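Löffel für Bullell

»Noch einmal!«, rief Salma Ezzat, und ich schob die Hände zurück in die Griffe. Der rote Küchentisch meiner Tante war seit dem Morgen unser Labor, und ich fand das herrlich. Besteckkasten, Stäbchen, Löffel, dazu zwei Greifer für die Hände, mehr brauchte Bullell nicht zum Lernen. Bullell war das Modell, das drüben bei Rendollow auf einem Rechner lag und noch nie einen Löffel aufgeräumt hatte.
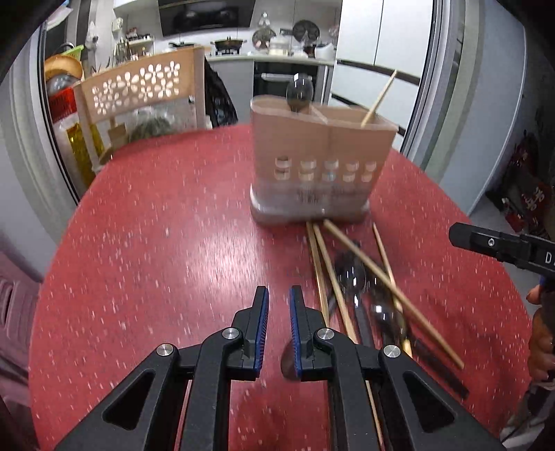
Salma führte die Liste. 2.098 Durchgänge wollte Rendollow bis Juli haben, aus lauter verschiedenen Küchen, und wir waren bei 14.

»Du bist zu schön«, sagte sie.

»Wie bitte?«

»Deine Bewegungen. Du greifst jedes Mal gleich. Davon lernt er doch nichts! Nimm den Löffel mal am Stiel, mal vorn, dreh ihn, zögere ruhig.«

Also zögerte ich. Ich zögerte mit Hingabe, fasste daneben, setzte neu an, und Salma strahlte und machte einen Strich.

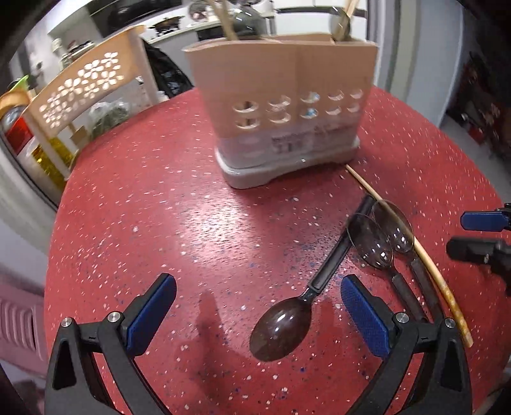 Nach dem sechsten Löffel dieser Art merkte ich, dass ich meine Finger vergessen hatte. Ich dachte in zwei blauen Polstern. Wie weit auf, wie fest zu, wo kippt er weg? Mit vier Jahren muss ich das alles schon einmal gelernt haben, an einem Tisch wie diesem, und kein Mensch hat mitgeschrieben!

»Meinst du, er merkt, dass wir das sind?«, fragte ich.

»Bullell? Der merkt, dass Löffel rutschen.« Sie blätterte um. »Und vielleicht, dass du links ungeduldiger bist als rechts.«

Der Gedanke gefiel mir so gut, dass ich gleich den nächsten Durchgang verlangte, diesmal mit beiden Händen.
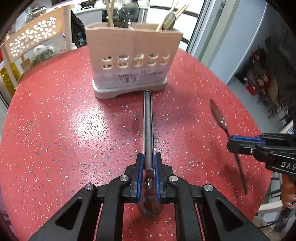
Ein Löffel links, ein Löffel rechts: Unterricht für Bullell

»Fünfzehn«, sagte Salma, und aus dem Flur fragte meine Tante, wann sie denn den Tisch decken dürfe.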